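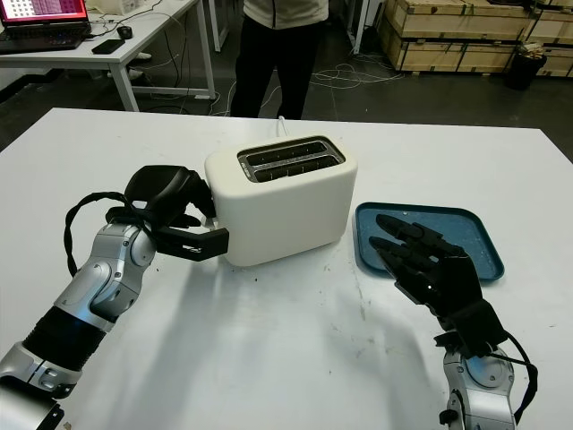

중간 점검 회의에서 디휨나 돌런은 수리 접수보다 반환이 더 큰 문제라고 했다. 고친 물건을 찾아가지 않는 사람이 늘면서 선반이 먼저 찼고, 그 때문에 새 접수를 미룬 날도 있었다는 것이다. 이번 보고는 이 지적에 대한 답을 겸한다.

스토라노 소형가전 수리·재사용 사업 상반기 경과보고
수신: 클라르네오 재단 지원사업 담당
작성: 소하일 굼만
작성일: 2026년 7월 21일

1. 접수와 처리
상반기에 접수한 물건은 모두 800점이다. 이 가운데 525점을 수리해 주인에게 돌려주었다. 192점은 부품을 구할 수 없거나 수리비가 새 제품 값을 넘어 분해 후 재활용 업체로 보냈다. 나머지는 작업 중이거나 수리를 마치고 보관 중이다.
품목은 토스터, 전기주전자, 선풍기, 헤어드라이어가 많았다. 선풍기는 날이 더워지면서 한꺼번에 들어와 대기 기간이 길어졌다. 전기밥솥은 내솥 코팅이 벗겨졌다는 문의가 많지만 수리 대상이 아니어서 접수 단계에서 안내하고 돌려보낸다.

2. 미반환 물품
돌런의 의견대로 반환 절차를 바꿨다. 전에는 수리가 끝나면 전화를 한 번 했다. 지금은 문자로 두 번 알리고, 그래도 답이 없으면 접수 때 받은 동의서에 따라 기증품으로 돌린다. 동의서 문구는 헬무트 부슈만이 다시 썼다. 이전 문구에는 보관 기한이 빠져 있어 기존 접수분에는 적용하지 못한다. 해당 물품은 따로 연락하고 있으며 속도가 느리다.

3. 수리 교실
저녁 수리 교실 수료자는 거의 80명이다. 납땜 기초와 전원 코드 교체를 주로 다뤘다. 모터 과정은 신청이 적어 한 차례만 열었다. 자르미나 오라크자이가 쓴 교재는 그림이 부족하다는 의견이 있어 하반기에 고친다. 수강생 중 몇 사람은 접수 창구 일을 돕고 있다.

4. 예산
부품비가 계획보다 많이 들었다. 온도 퓨즈와 스위치 가격이 올랐고, 소량 주문이라 배송비 부담도 컸다. 홍보비 잔액을 부품비로 옮기고자 하며 변경 신청서를 별도로 제출한다. 인건비와 임차료는 계획대로 집행했다. 절연 저항계는 중고로 샀고 교정 성적서를 받아 두었다.

5. 지연된 사항
카탁 지점의 접수 창구는 아직 열지 못했다. 건물 전기 용량을 늘리는 공사가 끝나지 않았고, 건물주와 비용 분담도 합의 전이다. 현재 목표는 10월 개소다. 그때까지 카탁 주민의 물건은 바이켁스가 자전거 배송 편으로 본점에 실어 온다. 무거운 물건은 받지 못하고 있다.

6. 하반기 계획
- 접수 대장을 종이에서 전산으로 옮긴다.
- 선풍기는 철이 시작되기 전에 점검 예약을 받는다.
- 기증으로 돌린 물품의 배분 기준을 정한다. 초안은 마이순 세만이 맡았다.
- 카탁 창구 담당자를 뽑는다.

변경 신청서와 지출 증빙은 우편으로 보냈다. 부품비 조정에 대한 회신을 받는 대로 다음 주문을 넣겠다.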